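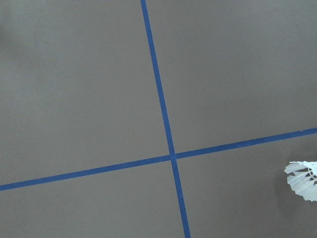
Last modified: August, by Aurelia Pană

Valente Court Booking Records: Data Card

Summary
The Valente Court Booking Records list reservations made at public indoor sports halls served by the Floneo booking system. The set contains 3,495 bookings from 11 halls. It was prepared for the study of how shared courts are used at different hours and by different sports.

Contents
Each row is one booking. The fields are hall code, court number, sport, start time, length in minutes, party size and status. Status is one of: kept, canceled, no-show. Start times are local and use the 24-hour clock. Names, telephone numbers and payment details were removed before the records left the booking system.

Known limitations
Walk-in play is not recorded. Two halls entered badminton and pickleball under a single code until the spring; these rows carry the value "net-mixed" and should not be split by guesswork. Party size is missing in 160 rows and has been left blank.

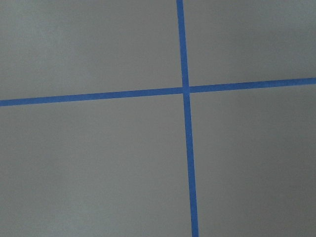

Terms of use
The records may be used for research and teaching. Users may not attempt to identify any person or club. Published work should cite the data set by its full title and version number.

Maintenance
Corrections are reviewed by Ilídio Arruda. Requests should give the hall code and row number and will be answered within 14 days.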